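Shahzad Magsi on clocks, damp and why he won't fix your cuckoo

Talked to Shahzad Magsi, 3 Oct 2026, at the shop in Plondotbridge. He'd been up since five with a mantel clock that kept stopping at twenty past. He talks fast and I type slow so some of this is from memory, the quotes are off the tape.

He's been repairing clocks for 13 years. Before that, ferry office at Sosarport, selling tickets. "There was a big wall clock over the counter and it was always wrong. People missed boats. I got up on a chair one night and opened it. Dust, a dead moth, old oil like toffee. I cleaned it with what was in my bag."

Did it run?

"For a day. Then it was worse. So I bought a book."

The book led to evening classes, then a bench in his mother's kitchen, then the shop. He rents the front half from Sowerby, the frame makers. Low ceiling, one good window. Damp is the main problem. Spring steel rusts, cases swell, veneer lifts at the corners. He keeps the heater on low all winter and says the bill is what hurts.

Most of what comes in is inherited. Somebody's aunt dies, the clock gets moved, it stops. Nine times in ten, he says, the thing is simply not level.

"They carry it with the pendulum still on. Please write that down. Take the pendulum off before you move it. I'd lose half my work but please write it down."

Written down.

He charges 40 dollars to look at a clock and takes it off the bill if you go ahead. Some people get angry at that. He's stopped arguing about it. A full strip and clean takes him a week or two, longer if a wheel has to be cut, and he send those out to a man he trusts. 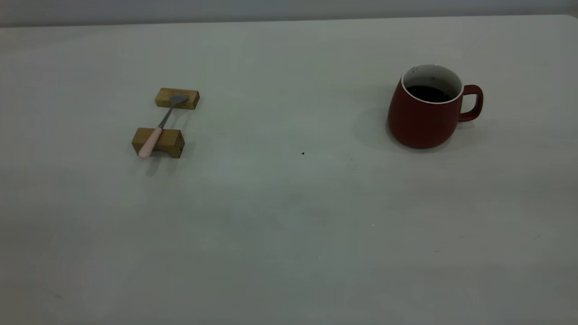
Wooden blocks on the left of the tabletop, a drinking vessel on the right.

I asked about cuckoo clocks becuase there's a sign on the door saying no cuckoos. He laughed for a while.

"The bellows. It's always the bellows. Paper and glue and a tiny whistle, and the customer wants it to sound like when they were six. I can't make it sound like when you were six."

What he likes best is plain stuff. Schoolroom clocks, station clocks, anything with a face you can read from across a room. His own favorite is a Flivora, a kitchen wind-up he found at a yard sale. Loses a couple of minutes a week and he leaves it alone.

Does he ever turn work down besides cuckoos? Yes. If the repair costs more than the clock and the owner doesn't care for it, he tells them to keep it as it is. If they do care, different story. One woman paid well over 100 dollars on a thing worth maybe a sandwich. Her father used to wind it before bed. "She wanted the tick. Fine. I can do a tick."

No apprentice yet. He'd take one, two have asked, both wanted to start with wristwatches. He doesn't do wristwatches. Eyes.

The mantel clock struck while we were talking, wrong hour. He got up and went to see to it and I let myself out. Shop is open mornings through October, ring first if it's a tall case.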